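In Conversation: Washington Assunção on the Clemley Tableware Collection

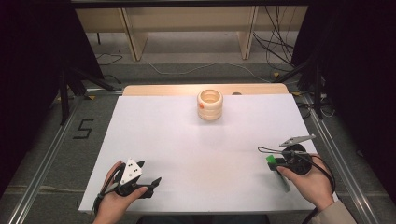

The Clemley collection began with a bequest of household cups and beakers, and Washington Assunção has overseen its handling program for 2 years. In that time 824 pieces have been examined, and the program has kept to the same modest arrangements throughout: a light wooden table, a white board laid over it, and one object at a time. A cream-coloured ribbed cup, marked with a small orange dot, is typical of the everyday wares he prefers to discuss.

"People expect us to begin with the fine porcelain," Mr. Assunção said when we met on 16 January 2020. "I would sooner begin with something that sat beside a kitchen sink. Horizontal ridges give the fingers a hold, and a plain cylinder stores well. Those were sensible decisions, and somebody made them with care."

He is particular about the surface on which a cup is placed. The white board, he explained, makes a pale glaze or a worn rim easier to judge, and it can be wiped down between sessions. Colour is recorded first, followed by the profile and any marks on the outside.

The full collection numbers 4000 pieces, many of them received from the former Lopes household in Trasotness. Cataloguing of the remaining shelves will resume in July, with financial support from Vorko. Mr. Assunção expects the work to continue for a further five years.

Asked which pieces he would recommend to a first-time visitor, he declined to name a favourite. "Choose a cup that resembles one you had at home," he said. "Look at the rim, then at the base. Most of our visitors have a story about it before they have read the label."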